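Review: the Borton Daily Prayer Journal and Reading Stand

Posted 7/16/21

I have been using the Borton set every morning since Lent, and a few of you have asked whether it is worth the money. The short answer is that the journal is very good and the stand is only fair. The longer answer follows.

The set comes in two parts. The journal is a hardback, a little taller than a paperback Bible, with one page for each day and a longer page at the end of each week. The stand is a folding beech one, meant to hold a study Bible open on a desk or kitchen table. You can buy them separately, but most shops seem to sell them together.

Each daily page has a reading from the Psalms, a reading from elsewhere, and a short paragraph by Kyriaki Tzavaras, who wrote all the notes. I had not read anything of hers before. She writes simply and keeps close to the passage. On Psalm 114 she spends the whole paragraph on the question put to the sea, “What ailed thee?”, and leaves it there for you to think over. I liked that. Many devotional writers would have told me a story about a beach holiday first.

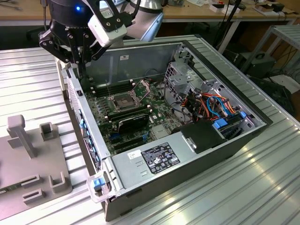 The space for writing is ruled on the left and blank on the right. I use the left for names of people I am praying for and the right for anything that strikes me in the reading. The paper takes a fountain pen well. My old Jernar journal bled through on every page, so I gave up and used pencil, and by the end of the year half of it had rubbed away.

I have two complaints about the layout. The dates are not printed, so you have to write them in yourself. Some people will prefer that, as you can start when you like and miss a day without a blank page staring at you. I found I forgot to do it, and I now have a run of pages in spring that could be from any week. The other complaint is the ribbon. There is one, and the journal needs two – one for the day and one for the prayer list at the back.

That prayer list is the part I would keep if I could keep nothing else. It is set out by household, with room for a few lines beside each name, and there is a narrow column for writing down answers. I was doubtful about the column. It seemed a bit like bookkeeping. But I had prayed for a friend's daughter to find work, and when she did I very nearly forgot to give thanks for it. Writing it down has helped.

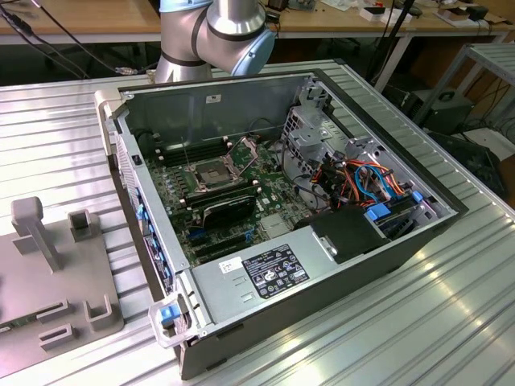

Now the stand. It folds flat and it looks nice on the table. It holds a thin Bible perfectly well. With my wide-margin one, which is heavy, the back support slips down a notch whenever I turn a big handful of pages. Going from Genesis to Revelation takes two hands. The page clips are stiff as well, and I have a small tear at the foot of Isaiah 5 to show for it. If you mostly read from one part of the Bible at a sitting, you may never notice any of this.

I borrowed a Lazaridis stand from church to compare. It is metal, uglier, and much steadier. It doesn't fold, so it has to live on the table all the time, and at our house that means it gets moved to make room for breakfast and then nobody can find it. For a study or a lectern I would choose it over the Borton. For carrying to a house group I would not.

The notes lean on the older translations. All the quotations in the journal are from the Authorised Version, and if you read a modern one you will sometimes find that the word being discussed isn't in front of you. It is a small thing, but new Christians might find it confusing. I gave a copy to a young man in our group and he now reads with two Bibles open, which he says he enjoys. 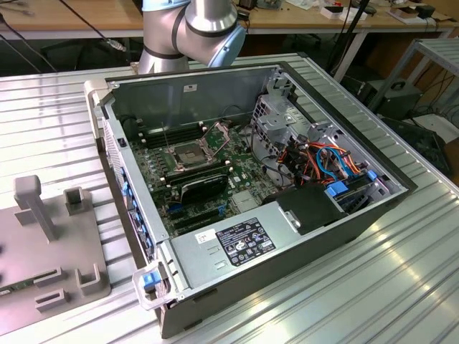
The readings themselves are well chosen. You get most of the Gospels, a good deal of the prophets and rather less of the Law than I would like. Leviticus gets very little space. The longest psalm is spread over several weeks in small portions, and page 177, where it finishes, has one of the best notes in the book, on the lost sheep in the last verse.

A second volume is due in October. The publisher, Sturero, says it will have the dates printed, though there was no word about a second ribbon when I wrote to ask.

I would buy the journal again, and I have already given away three. I would leave the stand in the shop unless your Bible is a slim one. If you only find them sold as a set, ask at the counter, as my local bookshop was happy to split one.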